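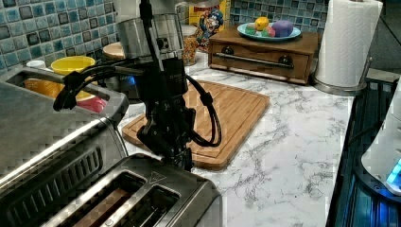

Vass Laboratory Extends Gripper Comparison to Kitchen Tasks

FUMBERG – The Vass Laboratory has begun the second phase of its comparison of robotic grippers, moving the work from the test bench to a kitchen counter, the laboratory announced in March.

The first phase measured grip strength and closing speed on standard blocks and cylinders. The new phase covers tasks from the home, including handling bread at a toaster, picking up toy fruit and moving light dishes from one surface to another.

Six grippers are included in the program, among them simple two-finger models and multi-jointed designs. Each will be mounted on the same type of arm and will complete 200 attempts per task. The starting positions of the objects will be changed between attempts according to a fixed schedule.

According to the laboratory, results from the first phase showed little difference among the grippers on plain shapes. Staff expect wider gaps in the kitchen, where narrow openings, polished metal and nearby objects limit the angles from which a hand can approach. Cable routing will also be reviewed, as loops near the wrist can restrict movement in tight spaces.

The control software is supplied by Susison, which is also providing technical support during the trials. The Potisska Fund has agreed to cover equipment costs for a period of 22 months.

Operators will record each attempt as complete, partly complete or failed. Drops and unplanned contact with appliances will be logged separately. Almost 70 hours of testing had been carried out when the announcement was made, most of it devoted to setup and calibration.

The laboratory plans to publish the full task list and scoring rules before the final round of trials. Manufacturers wishing to submit a gripper for a later phase may apply in writing to the program office in Fumberg.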